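Flundden Puts Two Hand-Held Grippers Through 90 Rounds of Ordinary Annoyance

Bread bags, cable knots and one stubborn zipper decide which tool goes forward

Flundden has finished a side-by-side trial of two hand-held gripper designs, and the company is pleased to report that both of them can pick up a foam block. So can a toddler. The remainder of the trial was devoted to harder questions.

The two candidates were the Sitik, which Flundden has used for its recordings until now, and the Kolteck, a newer design with a longer finger and a trigger that needs less squeeze. Operators worked through 90 rounds with each, wearing the recording pack on their backs and keeping both hands busy. The rounds covered folding, pouring, stacking, handing objects across, and a category the test plan calls "soft things in noisy bags."

"Everybody shows a gripper picking up a cube," said Perrine Chauvin, who wrote the test plan. "I have never once needed a cube picked up. I have needed a bag opened without the contents going under the couch."

Flundden builds training recordings for companies that want robot arms to do household chores. A person does the chore first, using grippers in place of fingers, and the recording is later used to teach the arm. If the gripper is tiring or awkward, the person gets sloppy by mid-afternoon, and the arm learns to be sloppy as well. It learns this part very quickly.

Both designs were held to the same rules. Each operator got 39 minutes of practice, a figure Chauvin says came from a long argument and satisfied neither side. Tracking had to hold through the whole task, with no pausing to wave the gripper at the ceiling until the software found it again. Dropped objects counted as dropped even when the operator caught them on a knee. 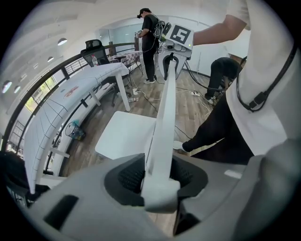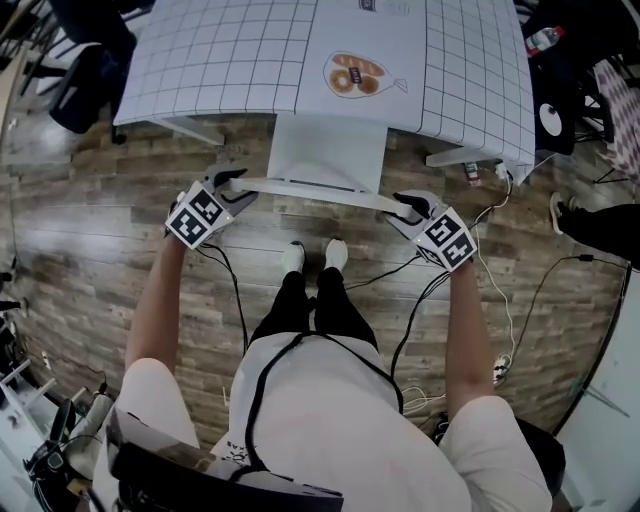
The Kolteck came out ahead on soft packaging and on anything thin and flat. Its operators also complained less about their thumbs, which the team measured by writing the complaints down. The final tally was 152 for the Sitik. The Kolteck's list fit on a single page, and half of that page was Valentin Texier on the subject of the strap.

"The strap is wrong," said Texier, who logged more rounds than any other operator in the trial. "It was designed for somebody with one enormous shoulder. I have raised this."

The Sitik did better at pouring and held its tracking longer when an operator turned away from the table. It also survived a fall from counter height with its calibration intact. The Kolteck had its own fall the following morning and needed a new fingertip and an hour of recalibration. The test plan did not call for either fall.

Cables remain a sore point with both. The trial was run tethered so that every round would be recorded at full rate, and operators spent a fair share of their time stepping over things. Yannick Aubert, who runs the recording floor, had asked for a wireless round at the end. The wireless round took place, lasted four minutes, and is described in the report as "promising," a word Aubert says he did not write.

The headset view was also compared with the older setup, in which the operator simply looks at the table. Results were close. Headset users were neater with small objects and worse at remembering where they had put their coffee.

Starting in October, Flundden will move its kitchen and laundry recordings to the Kolteck and keep the Sitik for liquids. Bianchini, which supplies the fingertip pads for both, is preparing a softer version for bag work. The zipper task was beaten by neither gripper and has been carried over to the next trial, along with the zipper.

"We went in hoping for one clear winner and one purchase order," said Mireille Rolland, head of operations. "We came out with two grippers, two sets of spare parts and a strap redesign. I am told this is a good result."

The full trial report, including the task list, the scoring sheet and Texier's comments on the strap, is available on request. Research groups and manufacturers who would like a design included in the next comparison may write to Pascal Vasseur at the Flundden press desk. Please send two units, with chargers. Foam blocks are not required.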